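Arm drops out mid-reach, comes back with a jerk - wiring or power?

Forum: Small Arms and Grippers > Faults and Fixes

kestrel_bench
Hello all! Long-time reader, first proper fault to share, and it's a juicy one. I help Mayu Nishimura run a little shape-sorting rig: hobby servo arm, red block, green board with four holes (square, cross, circle, octagon). The arm picks up the block and takes it to the right hole. When it works it is an absolute joy, I could watch it all afternoon.

Since Sunday it has been throwing a wobbly. Somewhere in the reach towards the board the elbow goes limp for a moment, the whole arm sags, then the servo wakes up and snaps back to where it thinks it should be. Last time it took a lump of foam off the upper link and gave my knuckles a good whack. No real harm done, but I'd like to find the cause before I put my hand anywhere near it again.

We log every run. Out of 226 runs, 12 had the dropout. Supply is a Groltach bench unit, controller is a Flomex, and the script hasn't been touched in weeks.

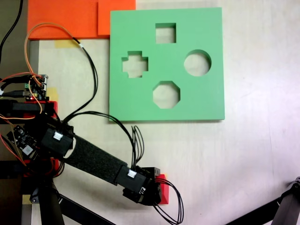 The arm beside the sorting board, block under the gripper.

Any ideas very welcome!

tin_lizard
Ooh, lovely project. My money is on the wiring before I've even read to the end. You've got black leads coming off the shoulder and lying across the table with the ends in loops by the board. Every time the arm moves, something in there gets tugged. I had the same sag on mine and it was a crimp that looked perfect until I wiggled it.

Power everything off and give each connector a gentle pull. You'll know when you find it.

omolara_u
Disagree, sorry! A bad crimp usually gives you twitching on one joint and it gets worse when you bend the cable. A limp spell followed by a hard snap sounds like the supply dipping and the servo resetting. The elbow carries the most load when the arm is stretched out, so it goes first. What's the current limit on the Groltach set to?

Also, please don't put your hand in there with the servos live. The snap back is the dangerous bit.

kestrel_bench
Limit is set to whatever it was when we got it, which I now realise is not a great answer. Will check tonight.

Here's the reach where it tends to happen. It's nearly always with the gripper over the far side of the board, hardly ever on the way home. 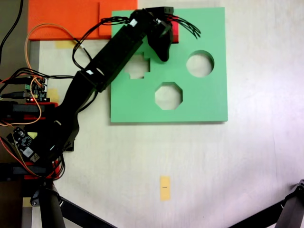 Gripper over the board, with the red block beside the finger.

tin_lizard
See, that's exactly what I mean! Look at the wire ends splayed out past the gripper, right over the board. If any of those are bare and touch each other you get your dip, omolara, and you get it from the wiring. We could both be right.

omolara_u
Ha, I'll accept a draw if it comes to that. But kestrel should measure it before taking anything apart. If you re-seat every plug and the fault vanishes, you won't know which one it was, and it'll be back in September when you've forgotten all about it.

Put a meter across the servo rail, hold the arm at full stretch from a script (not by hand), and set it to catch the minimum. Then do it again with the arm folded up. If the stretched number is a lot lower, it's supply or thin wire.

sitompul_i
Ikhsan here, I look after a few of these. Both tests are worth doing but can I be a bore about the stop button? Nobody has asked whether there is one. Ours is a big Clenik switch in the servo power line, within reach of whoever is standing there. Cutting the script doesn't help when the servo has reset itself, it will still drive to the last position it was sent.

And tape your loose ends, whatever the cause turns out to be.

kestrel_bench
No stop button. I have been leaning over and yanking the plug. Yes, I know. One is now on order!

Right, results, and I'm thrilled because we have something at last. Folded up, the rail sits steady. At full stretch it drops by well over a volt, and on one try out of the evening it dropped far enough for the elbow to reset while I was watching the meter. I whooped. Mayu thought I'd been hit again.

The current limit was set far too low, so point to omolara_u. BUT when I moved the cable bundle with a wooden spoon (arm stretched, hand well back, tin_lizard would be proud) the reading jumped about as well. So there's a poor joint somewhere too. I've put the limit up and I'm going through the plugs one by one, measuring after each.

I also tried it with the block standing on the board and the fingers closed on it, in case the grip was adding to the load.
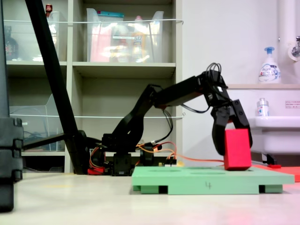 With the grip on, the rail goes down a little further, though much less than I expected. The elbow is doing the heavy lifting and the gripper hardly matters. I've asked the script to close the fingers more slowly anyway and it does look nicer.

loic_m
Careful with just turning the limit up. If you have a poor joint and you feed it more current, the joint is what gets warm. I melted a plug on a Tamuno arm doing precisely that. Find the joint first, then raise the limit.

omolara_u
Hmm, I think that's a bit strong. The limit was below what the servos need at stretch, so it had to go up regardless. But I agree it shouldn't be left running unattended until the joint is found.

loic_m
"Unattended" is the part I worry about, people always wander off for a coffee. Fuse on the servo line, please, as well as the button.

tin_lizard
A capacitor near the shoulder would help with the short dips too. I used a 2,000 microfarad one because it was in the drawer. Mind the polarity!

kestrel_bench
Limit is back down and the arm is staying folded until I've found the joint. Fuse holder added to the order. Two plugs checked so far, both fine. The shoulder one is next and it does feel a bit loose, so fingers crossed.

sitompul_i
Good. Post the readings when you have them, before and after, and say which wire gauge you've got on the shoulder run.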